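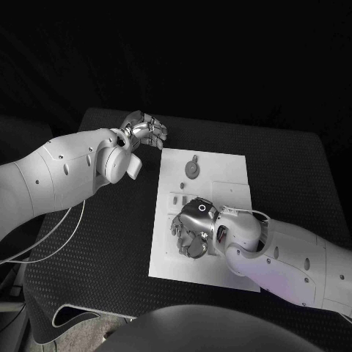
Figure 7. Board station set up on the table mat, both arms over the board.

7. Running the Board Station on an Open Day

This section covers the two-arm board station when it is shown to visitors. It assumes the base is parked, the arms have been homed, and the operator has completed Section 4 (Power and Stop Controls). For the walking demonstration, see Section 8.

The steps were last checked at the Nukavmont open house, revision 2020-11-21. Sites running the older Vukik control software should use the menu names in Appendix B.

7.1 Before the doors open

1. Lay the dark mat on the table and smooth it out where the board will go. A folded edge on the robot's side is acceptable. A fold under the board is not.

2. Place the white board near the center of the mat with its long edges running away from the robot. Measure 300 mm from the front of the base to the near edge of the board.

3. Set out the parts listed on the card for the task you plan to show. The board in Figure 7 has the round disc toward the top, with the small peg and the two upright blocks below it.

4. Check the cables on both arms. Each one needs enough slack for the wrist to turn fully. If a cable hangs over the side of the table, keep it away from the aisle and clear of chair legs.

5. Put the barrier posts 1000 mm from the table on all open sides. Visitors stand behind the posts at all times, including during questions.

6. Turn down the room lights and switch on the table lamp. Check the camera view on the operator screen. If the board looks washed out, lower the lamp one step and check again.

CAUTION: Do not reach over the board while the arms are enabled, even if they are still. Press Hold, wait for the tone, and then move the part.

7.2 Starting the demonstration

1. On the operator screen, open Asinero and choose Tabletop, then Board.

2. Select the task file. The standard open day file is number 41.

3. Press Enable. Wait for the Ready message for both arms.

4. Tell the visitors that the arms are about to move.

5. Press Run at the lowest speed setting. Watch one full cycle before raising the speed. Do not go above the middle setting with visitors in the room.

Note: The two hands do not have to work at the same time. In Figure 7 the left hand is open above the board and the right hand is low over it with the fingers curled. Visitors often ask whether an arm held in the air has failed. Check its status line on the screen before you answer.

Note: The two hands on this station do not match. The left has white segmented fingers and chrome knuckles, and the right is dark metal with a ring light on the back. Their grip settings are stored separately. Do not copy settings from one side to the other.

7.3 If a part is dropped or out of place

1. Press Hold.

2. If the part is on the board, return it to its position on the task card and press Resume.

3. If the part is on the mat or the floor, press Stop, disable both arms, and pick the part up by hand. Start again from step 3 of Section 7.2.

4. If message 279 appears, the hand has closed without finding a part. Clear the message and run the cycle again. If it comes back on the next cycle, end the demonstration and run the hand check in Section 5.

CAUTION: Never pull a part out of closed fingers. Use Open Hand on the operator screen and keep your other hand off the board while the fingers move.

7.4 Between groups

Press Stop and leave the arms disabled while one group leaves and the next comes in. Wipe the board with a dry cloth. Make sure the channel on the left side of the board is clear of dust and loose pieces. Check that the board has not shifted on the mat, and measure again if it has.

Parts may be passed around for visitors to hold. Collect them all before the next run. Spare sets are kept in the Goh case with the task cards.

7.5 Closing down

1. Press Stop, then choose Park Arms. Stay at the operator screen until both arms are parked.

2. Switch off arm power at the base.

3. Put the parts and the board back in the case.

4. Write any messages shown during the day in the station log, with the task file number and the speed setting in use.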